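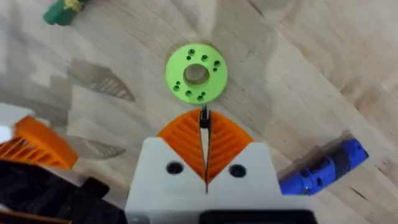 Wrist cam view, lining up on the green flange

Workshop builds > Arms and grippers
Thread: Fin-ray fingers on flat parts, how are you all doing it?

hulia_bench
Finally got the new orange fingers on and I'm so pleased with them! Printed flexible, with a black grippy bit at the tips, and the white housing is my own redraw of the Lellmont one (I moved the screw holes and opened up the V in the middle). They wrap round anything chunky beautifully. What they don't love is a flat disc lying on a worktop. Out of 15 tries from above this morning I got 2 clean lifts, and the rest just skated off the rim.

The green part is the flange for a turntable I'm building, so it needs picking up flat and putting down flat. Ideas very welcome.

vedeck_tom
Lovely prints. Your fingers are coming in too high though. A disc that thin wants the tips right down on the wood, with a bit of give in the wrist so they can touch and slide under.

Byung-chul Wi
I'd disagree with Tom there. Fin-rays bend away when you press the tips down, that's how they work, and you'll wear the pads out in a month. Why not use the big hole in the middle? Close the fingers, drop them in, open them. It centres itself too.

vedeck_tom
Fine if the hole's big enough and the tips are slim. I had mine jam in a bore and pull the whole part over sideways. Not doing that again.

hulia_bench
Ooh, I hadn't thought of gripping from the inside! Tips look slim enough to me. I'll slow the approach right down and have a go tonight. Next job after the flange is the screwdriver, which should suit these fingers far better with that fat round handle - famous last words.

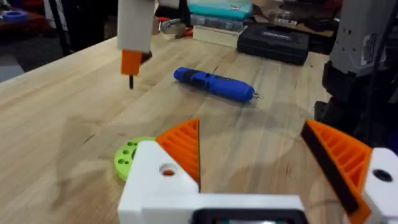
Re: Fin-ray fingers on flat parts (page 2)

Igor Doležal
If you want the blue screwdriver, come at it square to the handle. Lying diagonally like that, you'll need to turn the wrist first or one finger lands early and rolls it. I run 300 ms between the turn and the close and it settles nicely.

hulia_bench
Brilliant, thank you. Inside grip on the flange works, by the way! Slow, but it works. Tom, it did jam once, so you get half a point.

vedeck_tom
I'll take it. Chamfer the tips.

Comments (3)

paulauskas_fan: Any chance of the finger files?

hulia_bench: Yes, once I've fixed the left one, it's a hair too long.

old_lathe: Still think a suction cup would do the flange in one go.

107 likes
Last updated in January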